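The long drying season

Gritberg gets 162 wet days a year, and anyone who has rented a flat there knows what that does to washing. Sheets hung up after breakfast are still damp at bedtime. Towels start to smell before they are dry.

The older blocks were built with a drying loft under the roof, slatted on both sides so that the wind could pass through. Most were turned into flats when rents went up. In Zirkovside, across the river, 10 lofts are still in use, and tenants book them by the half day. A slot costs less than a tumble dryer at the launderette on Uysal Street, and there is usually a queue for July, when people wash their blankets and curtains.

Elsewhere, tenants dry clothes indoors and put up with the mould. A full load gives off a couple of litres of water, and in a small flat with the windows shut it ends up on the walls. The usual advice is to open a window, shut the door to the room and leave a hand's width between garments.

Landlords have begun to take notice. One block near the station reopened its loft last winter, with new slats and 50 metres of line.
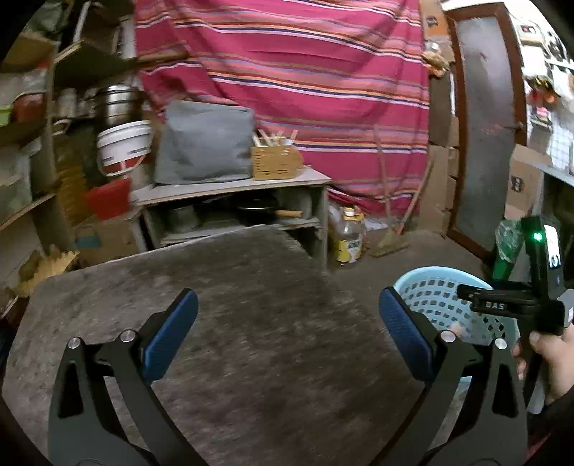
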